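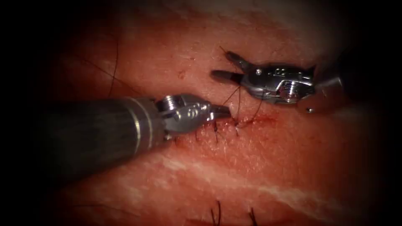 Abertura: então, já fazem a bainha das calças?

Boa tarde a todos! (esperar que o pessoal do fundo se sente, há sempre cadeiras à frente)

Começar logo pela pergunta que a minha mãe me faz todos os Natais: quando é que uma máquina destas me passa a roupa? E eu, que trabalho nisto, fico a olhar para o prato. Deixar rir. Depois apontar para o ecrã: duas pinças metálicas, uma de cada lado, e três pontos pretos a atravessar uma ferida. Reparem no fio, que desce fininho do lado do instrumento da direita. É para o fio que eu quero que olhem durante esta conversa toda, porque o fio dobra, enrola, prende-se onde não deve, e a roupa faz exatamente o mesmo, só que em grande.

Perguntar à sala: quem aqui cose botões? (mãos no ar) E quem confiava o botão a uma máquina?

Contar a história da Zeman. A Natália Vávra levou-me à oficina deles, que faz capas para sofás, e passámos a tarde ao lado da bancada de acabamentos. As costuras direitas saem da máquina num instante, uma maravilha. Agora virar a capa do avesso, puxar o canto, cortar a linha que sobrou... isso continua a ser feito à mão. Pusemos um braço a tentar virar cantos: 102 tentativas, 31 cantos virados como deve ser. Não esconder o número, dizê-lo devagar. Eu vim de lá toda contente, a Natália nem por isso, e discutimos no comboio até casa.

Se alguém perguntar pela velocidade: cada canto demorava à volta de 2 minutos. A senhora da bancada fazia aquilo enquanto falava connosco.

Passar ao diapositivo seguinte e beber água.

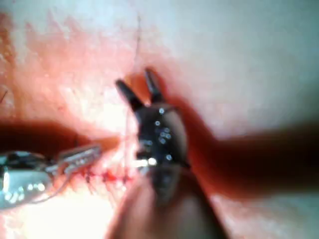

Coimbra, janeiro

Ler em voz alta o bilhete do Meinrad Oberholzer, que gosto imenso dele: «Pega na ponta de um lençol e diz-me onde está a outra ponta.» Parece uma brincadeira, mas experimentem em casa com um lençol de elástico!

Voltar à imagem. A pinça preta tem só duas pontas, e ao lado dela sobe um fio escuro, quase a direito. Os pontos vermelhos estão muito juntinhos, numa fila arrumada. O meu comentário aqui é sobre escala: num espaço pequeno, com boa luz e com o material mais ou menos quieto, dá para imaginar trabalho delicado. Uma cozinha às oito da noite é outra conversa (o pano molhado, o gato, a gaveta que encrava).

Não me alongar na cirurgia, não é a minha área. Se vierem perguntas clínicas, dizer que não sei e seguir.

O que eu acho que já se pode pedir, e com alguma confiança: levar caixas de um lado para o outro, separar peças rígidas, aspirar o chão se não houver meias. Na Norkisus já entregam às máquinas a arrumação dos tabuleiros vazios, e correu tão bem que agora querem dobrar toalhas. Dobrar toalhas! Disse-lhes que começassem pelas pequenas.

O que ainda não: camas, bainhas, cantos de capas, loiça empilhada à pressa. A passar a ferro nem me atrevo, mãe, desculpa.

Mostrar a toalha que trago no saco e pedir a alguém da primeira fila que a dobre com dois dedos de cada mão. Dar-lhe tempo, sem ajudar. Perguntas a seguir, e o café é no átrio.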